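Solange Cavalcanti
@solange_fixes · May 2020

A thread about how I lost a Saturday to two robot arms, a scoop and one small grub screw. There is a safety bit. The safety bit is the part I'm least proud of, so naturally it's in the middle where people stop reading.

Background for new followers. I look after the two-armed sorting bench at Memthorpe. Two arms, one tabletop, a lot of odds and ends to pick up and put somewhere else. The control software is called Hendine and it has opinions.

The fault, as written up on Friday night by Daiane Mendonça in the logbook: "Right arm sulking." That was the whole entry. Daiane has a master's degree.

What sulking meant, once I'd watched it for a while: the right arm would go to the spot, lower the gripper, pause, and then lift a few millimetres and stop dead with a torque warning on the elbow. Not every time. If it had been every time I'd have been home for lunch.

First theory was mine and it was the cable. It's always the cable. I have blamed the cable in every fault report since I started here and my strike rate is terrible, but when I'm right I'm insufferable for a week.

Swapped the cable. Ran it 22 times. It stopped on four of them. Put the old cable back, apologised to it.

Second theory came from Edileuza Figueiredo over the phone, who said to check the gripper for crud before I checked anything clever. I said I had. I hadn't. I went and checked. There was some crud. I cleaned it out and told her it was a bit dusty.

Still stopped.

Third theory was Hendine, which had updated itself on Thursday. I love software that updates itself the day before a long run. The release notes said "improved motion behaviour", and I'd like to meet the person who wrote that, somewhere public and well lit.

Rolled it back. Took an hour and 21 minutes, most of it a progress bar that got to 70 per cent and had a lie down.

Still stopped! So it was an old fault and the new version was innocent. I have not apologised to Hendine. It's different with cables.

OK, the safety bit.

While the rollback was going I'd switched off the right arm's drive so I could feel the elbow by hand. Correct. Good. Gold star. What I did not do was switch off the left arm, on the grounds that the left arm was fine and had done nothing wrong.

The rollback finished. Hendine restarted. Hendine, on restarting, sends any arm with power back to its home position. It doesn't ask. It doesn't beep either, and I've since had strong words with the settings page about that.

So the left arm set off across the bench while I was leaning in with both hands wrapped around the other one. Not fast. It goes at the pace of someone carrying a full cup of tea. I still left the floor slightly.

It missed me by a decent margin. I hit the stop button with my elbow, said a word my mother doesn't know I know, and stood in the corridor for a bit.

Rule as of now, in marker pen, on the wall: hands inside means BOTH arms off, at the isolator, key in your pocket. It was already the rule. I wrote half of the old version of it. It's now in bigger letters.

Reported it too. Lindalva Xavier handles our near misses and was very decent, and then sent me a form with a box headed "What could you have done differently?" The box is one line high. I attached a page.

Back to the elbow. Both arms off, key in pocket, joint moved by hand. Smooth, smooth, smooth, then a tiny catch, right about where it sits when the gripper's down low. You could miss it easily. I had, all morning.

Cover off. One grub screw on the coupling had backed out just far enough to kiss the housing at that one angle. Lopes, who supply the couplings, say to use thread locker on these. We hadn't. There's an unopened tube of it in the drawer, which I found by looking for a biro.

Cleaned it, locked it, torqued it, put the cover back on and made myself a sandwich while it cured. The sandwich was the high point of the day and it was mostly lettuce.
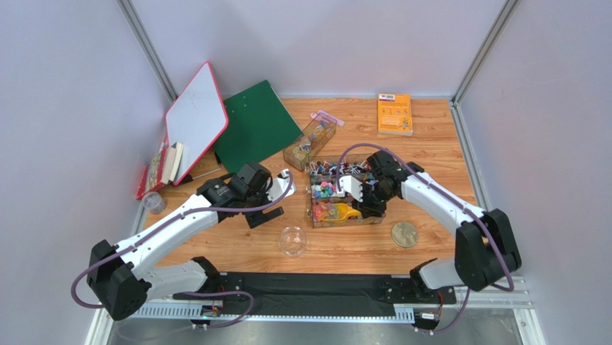
The grub screw, by the way, is about the size of a grain of rice. I've taped it into the logbook next to "Right arm sulking" and put a fresh one in the joint.

Ran the whole routine again after that. No stops. Ran it again because I don't trust good news. No stops. Went home.

Tainá Figueiredo has asked why the elbow warning only said "torque" and not "there is a screw rubbing on the housing, Solange". Fair question. I've passed it on to Prerent, who look after our support contract, and they've given it a ticket number and their warmest regards.

Things changing on our bench: homing on restart is off by default now, and there's a beeper. The beeper is awful. It sounds like a truck reversing through a kindergarten. It's staying.

Also going around every other coupling on Monday with the thread locker. If you run anything with a Lopes coupling, go and have a look at yours. Both arms off first, please.

Daiane has read this thread and would like it known that the arm WAS sulking.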